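How to Change the Batteries in a Trayful of Remotes
By Pavithra Venkataraman
3 Nov 2025
Print | E-mail

If your remotes live in several rooms, bring them all to one counter and do them together. Put them in a shallow tray so they don't slide off, and keep your spare batteries in a small open box next to it.

1. Take one remote out of the tray and turn it over. Slide the cover off and set it where you won't mix it up with the others.

2. Remove the old cells and put them in a separate cup – never back in the box with the spares.

3. Check the size. Many remotes take AA, but slim ones often need AAA.
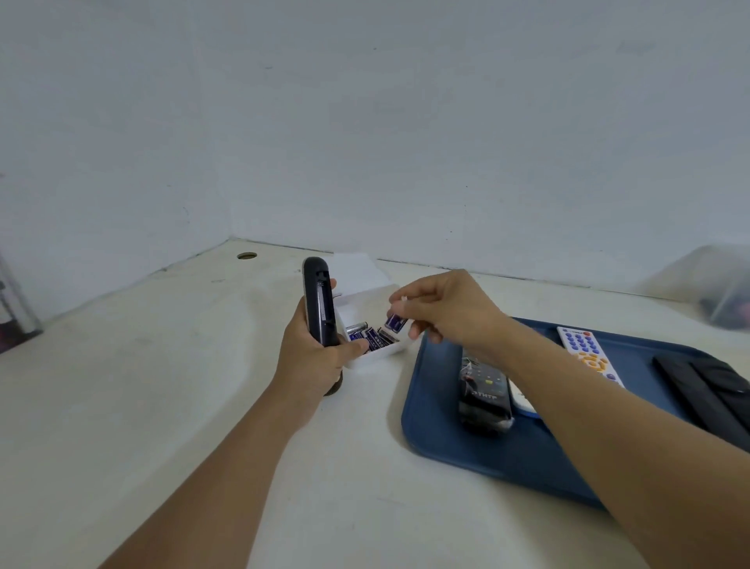

4. Match the plus and minus marks inside the compartment. Push the flat end against the spring first, then press the other end down.

5. Wipe the contacts with a dry cloth if you see white or green crust. For heavier crust, use a cotton swab with a little vinegar and let it dry fully.

If you keep a remote in plastic wrap to protect the buttons, look at the wrap while you are at it. I replace mine every August. 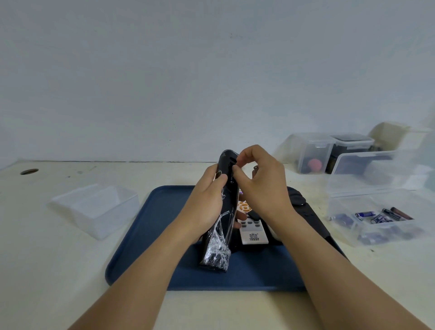

6. Test each remote on its own device before you put the cover back. If it does nothing, turn the cells around and try again.

Use two cells of the same brand and age. Tape the ends of used lithium cells before you take them for recycling.

Contact us | © 2025 Trinenska | Back to top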